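Subject: Re: [groltent-sim] how many kitchen demos before a first training run?
Date: April 2026

On the list, the Flustero maintainers' account wrote:
> We have 30 clean episodes of the counter clearing task and we're
> tempted to start training. Is that silly? Also, do you randomize
> the room or only the objects?

Not silly at all! We kicked off our first Prydderch run with 30 and learned a ton from it, mostly about our own teleop habits (I always came in from the same side, and so did the policy). But please keep collecting while it trains. Things got really fun for us once we passed 100, and the set now stands at 353 episodes, all simulated, all two-arm.

On your second question: both! We started with objects only, and the policy fell apart as soon as we changed a wall color. Now every reset draws a new room, new floor and counter textures, something on the walls, and a fresh handful of small stuff to deal with.

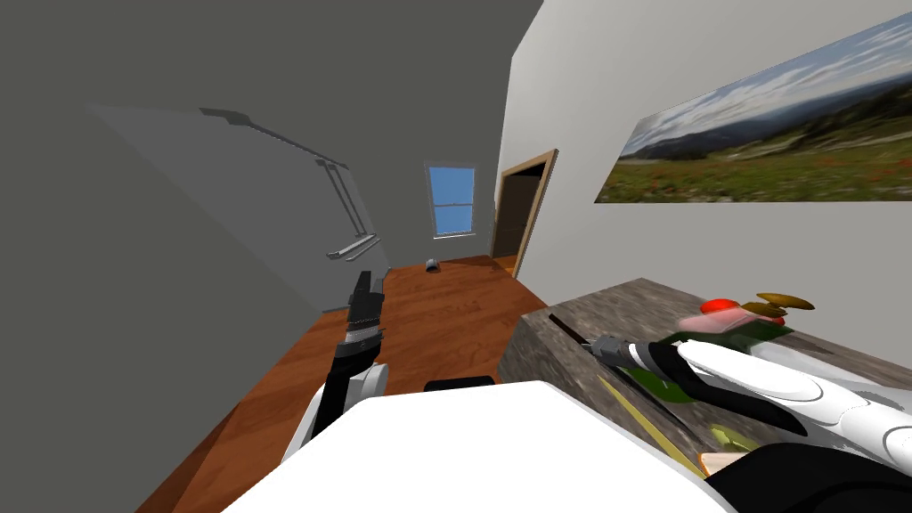
Robot's view in one of our simulated rooms, right arm over the counter, left gripper empty.

I love clutter like this for training. Long thin things lying diagonally, small things partly hidden under the arm, all on a mottled stone texture... it's exactly where our early policy got lost, so we now oversample those layouts.

A couple of practical things. We throw out any episode where an arm sits idle at the start for more than 2 seconds, because the model happily learns to sit there too. And keep your failed grasps if the operator recovers! We tag them in Fastero as "retry" and mix them back in. Taking them out in August made the policy noticeably worse at second attempts, and we put them right back.

Would you be up for swapping a batch of episodes? I'd love to see how our policy copes with your counters. I can post our reset config to the list if people want it.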